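Ticket 266 – Piltero watering timer, line 7 runs dry
Status: Closed (solved)
Product: Solden Piltero, mains version
Site: Gornmont, long greenhouse
Opened by: Rajitha Abeysekara
Opened: April 21, 2019

Original report

Hello! First of all, I love this timer. I had the old clockwork sort for years and this is a different world. But line 7 has me stumped. The screen says it's watering, the little drop symbol flashes, I hear the valve click, and then I get a good strong drip for a minute or so before it fades to nothing. All the other lines are fine. The tomatoes on line 7 are sulking and I'd love to get them sorted before the weather warms up.

Set-up: 2,000 litre rain tank outside the north wall, Soliman pump, one main pipe down the middle of the greenhouse, drip lines off each side. Line 7 is the last one, at the far end. It's set to run for 20 minutes, early morning.

Already tried: new battery in the clock backup, valve off and on, different program slot. No change.

Support reply

Thanks Rajitha, lovely clear report. A line that starts well and then fades usually means the water is there but can't keep coming. Please try these in order and stop when something changes.

1. Run line 7 by hand from the menu (Manual, then pick the line, then hold OK).
2. While it's running, undo the end cap on the drip line. Does water come out freely, and does it carry on?
3. Swap the valve plugs for lines 6 and 7 at the timer. Does the fault move?
4. Check the filter between the pump and the main pipe.

Rajitha

Right, I had a very enjoyable morning with this. Results:

Step 1: same as before, good drip, then it fades.
Step 2: with the cap off I got a lovely gush (and a wet shoe), then a trickle.
Step 3: fault did NOT move. Line 6 on plug 7 is perfect. So the timer is in the clear – hooray!
Step 4: filter had a bit of green slime in it. Rinsed it, put it back, no difference to line 7.

Support reply

Great work, that rules out a lot. The valve opens and the timer is sending the right signal. Can you catch the water from one dripper on line 6 and one on line 7 for five minutes each and compare? Any pot without holes will do, as long as you use the same one both times. Mark the level inside with a pencil.

Rajitha

Done, and what a good test! Line 6 came well up the side. Line 7 barely covered the bottom. I've sorted out my potting bench while I was at it, too – this year's sweet peas are going into cardboard tubes and I can't wait.
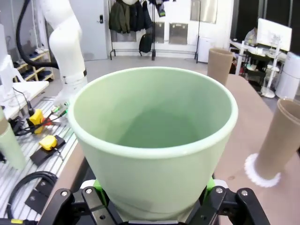

Pale green container, empty, with cardboard tubes to the right.

Then I took the line 7 valve off the main pipe completely and looked inside with a torch. There's a rubber disc in there, and it had slipped out of its seat and folded over on one side. I think it lets the first bit of water past and then gets sucked across the hole. I pushed it flat with my thumb, put everything back and ran the full 20 minutes. Steady drip from start to finish!

Support reply

Brilliant find. The disc can creep if the valve was tightened with the line under pressure. It should hold now, but we're posting you a spare. Turn the pump off before fitting it, hand-tight only.

Rajitha

Spare arrived and fitted, all running beautifully. Tomatoes already look perkier. I'll check the filter again in September when I drain the tank. Happy for you to close this one, and thank you so much!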